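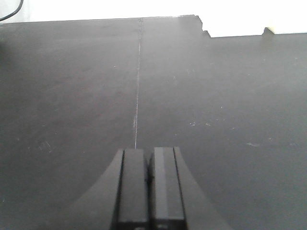
Workroom tables at Rellau to get new tops

Jul 15, 2026

Regulars at the Rellau community workshop have leaned on the same dark tabletops through a good many glue-ups, repair nights and birthday card afternoons, and after all that friendly use the surfaces are finally due for some care. Work on the tables begins once the summer classes wrap up.

Jae-hoon Cho, who looks after the workroom, said the members talked it over in April and agreed that the scuffs could stay but the chipped corners along the far edge had to go (sleeves do catch on them!). Nearly 200 people signed up for classes this past year, and he reckons most of them have sat at the charcoal-gray table by the white wall at one time or another.
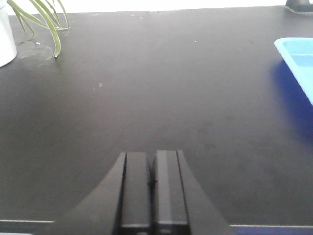

The dark tabletop at Rellau, with a few marks on its surface.

The job has gone to Pruvau, a small joinery a couple of streets over, and is expected to take 2 weeks. Evening classes will move to the Lò reading room in the meantime, and all 21 places in the bookbinding course are safe. Anyone who has left tools or half-finished projects on the shelves is kindly asked to take them home before then.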